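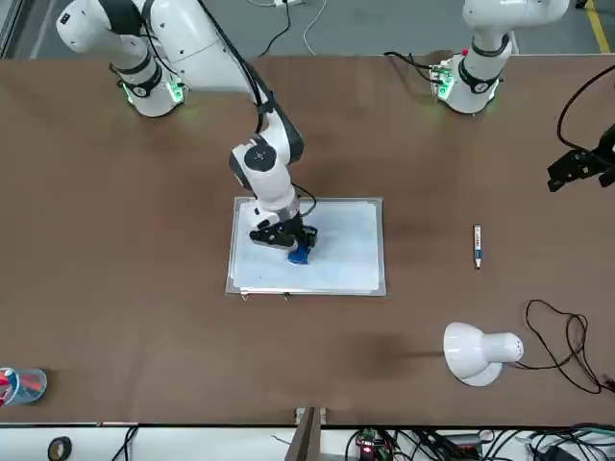 データアクセスライブラリ「Hestness 3」が公開、マッピングの書き方が変更に

2018年4月29日

Štěpánek社は、オープンソースのデータアクセスライブラリ「Hestness」のバージョン3を公開しました。Hestnessは、リレーショナルデータベースの表とプログラムの中のクラスを対応させるためのライブラリで、業務システムの開発者を中心に使われています。新しいバージョンはパッケージ管理ツールから入手することができます。ライセンスは前のバージョンと同じです。

一番大きい変更は、マッピングの定義方法です。前のバージョンでは、表とクラスの関係をXMLファイルに書く必要がありました。列の名前を一つ変えるときにも、XMLファイルとクラスの両方を直さなければならず、直し忘れによるエラーは実行するまで見つかりませんでした。バージョン3では、定義をコードの中に直接書きます。型が合わない場合には、コンパイルのときにエラーが表示されます。

古いXMLファイルも、しばらくの間は読み込むことができます。ただし起動時に警告がログに出ます。開発チームは、付属の変換ツールを使って早めに新しい形式に移ることをすすめています。変換ツールはコマンドラインで動き、元のファイルを変更しないで、新しいソースファイルを別のフォルダに出力します。ストアドプロシージャの呼び出しを含む定義は自動では変換されません。この部分は手で書き直すことになります。

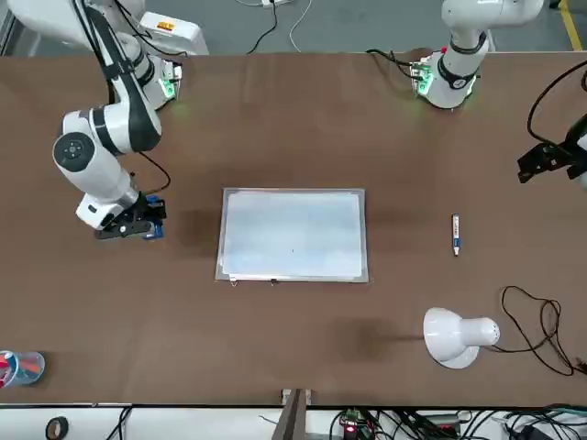
茶色いテーブルとロボットアーム

クエリの処理も見直されました。関連する表のデータをまとめて読み込む機能が入り、親のレコードごとに問い合わせが発行される問題を避けられるようになりました。この機能は初期設定では無効です。使う場合は、クエリごとに指定するか、接続の設定で全体に対して有効にします。まとめて読み込む件数の上限は、標準で1000件です。上限を超えたときは、問い合わせが自動的に分割されます。

開発の責任者であるMiloslav Hájek氏は、リリースノートの中で次のように書いています。「初期設定を有効にするかどうか、チームの中で意見が分かれました。既存のアプリケーションでメモリの使用量が急に増えることを心配して、今回は無効のままにしました。次のバージョンでもう一度考えます。」

接続プールについては、使われていない接続を閉じるまでの時間を設定できるようになりました。また、トランザクションの途中で接続が切れた場合の例外の種類が変わっています。前の例外クラスを名前で指定して処理しているコードは、修正が必要です。

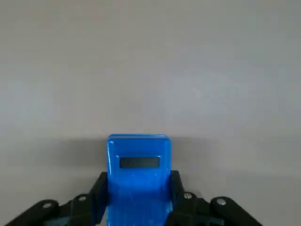 修正が必要なところは、ほかにもあります。日付と時刻の列は、これまでタイムゾーンの情報なしで読み込まれていましたが、バージョン3ではタイムゾーン付きの型が標準になりました。データベースの側にタイムゾーンの情報がない場合は、接続の設定で指定した値が使われます。設定がなければUTCとして扱われますので、現地時間で保存しているシステムでは注意しなければなりません。

ベータ版は、地域情報サービス「Clikville」の管理システムで先に使われました。移行を担当したŽofie Rusnák氏によりますと、作業は14日間で終わり、その半分以上は日付の列の確認にかかったということです。同氏は「マッピングの変換は予想より簡単でした。日付のほうは、テストデータが足りなくて苦労しました」と話しています。この移行で見つかった不具合は16件で、すべて正式版までに修正されたと開発チームは説明しています。

バージョン2系の保守は続きますが、今後はセキュリティに関する修正だけになります。保守の終了時期はまだ決まっていません。英語の移行ガイドはプロジェクトのサイトで公開されており、チェコ語版は5月に追加される予定です。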